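Probate and estates – frequently asked questions

Do I need probate if there is a Will?
Often, yes. It depends on what the person owned and how it was held. Banks set their own limits for releasing money without a grant.

How long does it take?
Our Sornstead office allows 19 weeks from the first meeting for a simple estate. Property that has to be sold will add to this. 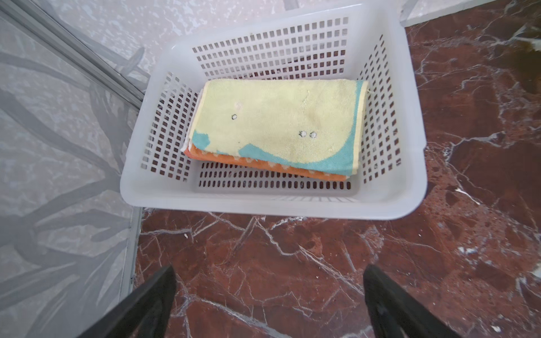 Household contents must be valued as part of the estate, at the price they would fetch if sold on the day of death. Most families worry too much over this. Everyday linen, such as a stack of folded towels in a plastic laundry basket, can go into one general figure. Jewellery, paintings and anything you think is worth more than £3000 should be listed separately.

Can we clear the house before the grant arrives?
You can tidy up and remove perishables, but please don't sell or give away anything of value until we have written to you.
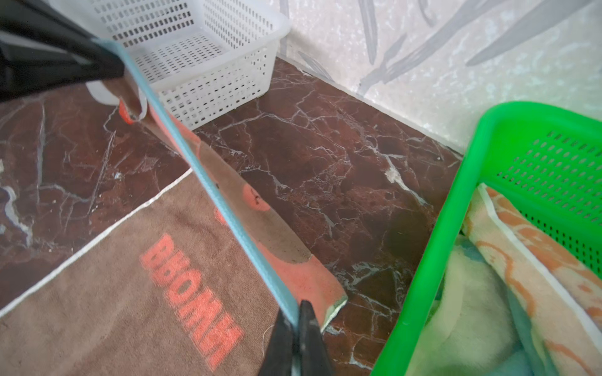 Tell the insurer as well if the house is standing empty, as many policies restrict cover after a set period.

What do you charge?
Our fixed fee for the application only is £839 plus VAT. Full administration is quoted separately – ask at Lestimcombe or Curnley.

Where should I send the papers?
To Chettiar Probate, Lestimcombe. We need the original Will, with any staples left in place, and 3 copies of the death certificate.

Page last updated February 25, 2025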